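Parach Two-Finger Gripper and Bench Package
Equipment for food preparation and training kitchens 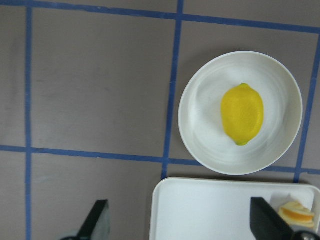
Parach gripper over a taped work surface, with a lemon on a plate and citrus slices in a tray.

Overview

The Parach bench package is supplied by Zastness to food programs, colleges and small production kitchens planning their first automated work area. It consists of a two-finger gripper, a wrist camera, a mounting plate and the cabling needed to connect them to a supported arm. The arm itself is quoted separately, as many purchasers already own one or intend to share one between departments.

The package is intended for light handling of whole fruit, portioned items, plates and shallow trays. It is not offered for cutting, peeling or any task involving a blade.

What is supplied

Gripper body with flat-faced fingers, black
Wrist camera and bracket
Mounting plate and fasteners
Power and data cables
One spare pair of fingers
Printed installation guide and cleaning schedule
Access to the Flultel setup software for one work area

What is not supplied

Robot arm and controller
Bench, guarding and emergency stop equipment
Plates, trays and other serviceware
Electrical work at the site

Ordering codes

Bench package, standard: PB-633
Replacement fingers, pair: PB-633-F
Wrist camera only: PB-633-C

Planning the work area

Purchasers are asked to settle the layout of the bench before placing an order. A flat, matte surface in a neutral colour is recommended. Polished stainless steel may be used, but glare can affect the camera and additional setup time should be allowed.

Masking tape is an acceptable way to mark out positions during the planning stage. It is inexpensive, easy to move and gives staff a common reference when they discuss where each item should sit. Permanent markings should wait until the layout has been in daily use for at least two weeks.

Serviceware deserves early attention. Trays with a raised rim limit the angle at which the fingers can approach, particularly when food is placed in a corner. Sliced product is more demanding than whole fruit, and stacked slices more so again. Where both are to be handled, please say so on the enquiry form and list the plates and trays in current use. Sample items may be sent to our workshop for assessment at no charge within Canada – return freight is paid by the purchaser.

Lighting should be even and diffuse. Direct sunlight on the bench is the most common cause of poor results reported to our service desk.

Budgeting

Zastness does not publish package prices, which vary with the arm selected and the site. The following items should appear in any purchasing plan:

The bench package and the arm
Guarding and a site safety assessment
Installation and operator training
Spare fingers for the first year
Annual service
Staff time for setting up each new task

The last item is often left out. A kitchen that changes its menu regularly will need a trained person on hand for this work, and their hours should be charged to the project. Purchasers replacing a Dogar gripper should also allow for a new mounting plate, as the bolt patterns differ.

Institutions that must spend within a fixed budget year may request a staged quotation, with equipment invoiced on delivery and training invoiced when it takes place. A deposit is required for all staged orders.

Delivery and installation

Standard packages are shipped within nine weeks of a confirmed order. Orders intended for use at the start of the September term should be confirmed by 2021-06-14. Later orders will be accepted, but installation before classes resume cannot be promised.

Installation is normally completed in one visit. The bench must be in place, level and clear before our technician arrives, and power must be available at the work area. A second visit is charged at the regular service rate if the site is not ready.

Training for up to six operators is included with each installation. Additional groups may be booked through the service desk.

Cleaning and care

Fingers should be removed and washed at the end of each shift. Citrus juice should be wiped from the gripper body promptly with a damp cloth, followed by a dry one. The body must not be immersed or sprayed. Worn fingers should be replaced as a pair.

Warranty

The gripper body and wrist camera are covered for two years from the date of installation. Fingers are treated as a wearing part and are covered against defects in manufacture only. Damage from collision, immersion or unapproved cleaning products is excluded.

Enquiries

Quotations and site planning: Pao-chu Hsueh, Equipment Sales
Installation, training and service: Yasir Swati, Technical Services

Please include a sketch of the bench with measurements, the make of arm if one is owned, and a list of the items to be handled. Written quotations remain valid for 100 days.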